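Most rackets are sold on the strength of somebody else's serve. The Arkell 200 was designed by Sinéad Keane, who coaches club players for a living and has seen what the rest of us do to a tennis ball.

## Arkell 200 tennis racket

A forgiving racket for adults who play once a week and talk about it for the other six. The head is generous, the balance sits slightly towards the handle, and the frame is stiff enough to send a late backhand somewhere near where you meant it.

It comes strung at a middling tension. If you know you want something tighter, tell us when you order. If you only suspect it, leave it alone.
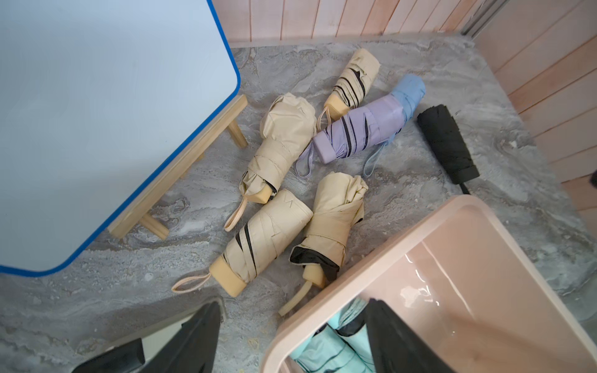 *Folded compact umbrellas on a grey marbled floor.*

**What you get**

- Arkell 200 racket, strung
- Full-length cover with shoulder strap
- One spare overgrip, white until first use

**Grip sizes**

Sizes 1 to 4. Between two, take the smaller and add an overgrip. Going the other way involves a saw – please don't send us photographs.

**Strings**

The standard set is Linulitz multifilament, kind to elbows and fairly long-lasting. Ķēniņš polyester is a free swap. It gives more spin to people who already have some, and a sore arm to everyone else. Restringing is £17, posted back to you within nine working days.

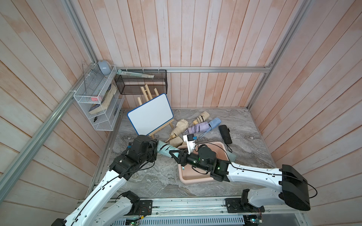
*A mint-green folded umbrella held over a pink tray.*

**Who it suits**

Doubles players, returners to the game and anyone whose second serve is mostly an apology. Hard hitters will find it lively and should look at the heavier Arkell 693. Veerle De Graaf, who runs our repair bench, uses the 693 and would like it known that she strings her own.

**Care**

Keep it out of hot cars and away from the net post. Scratches are cosmetic. Cracks are not, and the guarantee covers those for two seasons unless the racket was airborne at the time.

**Returns**

Send it back unused within a month of delivery, cover included. Demo rackets can be borrowed from the Grillik shop for a weekend against a deposit. January is the quiet time to ask – by June they've all gone.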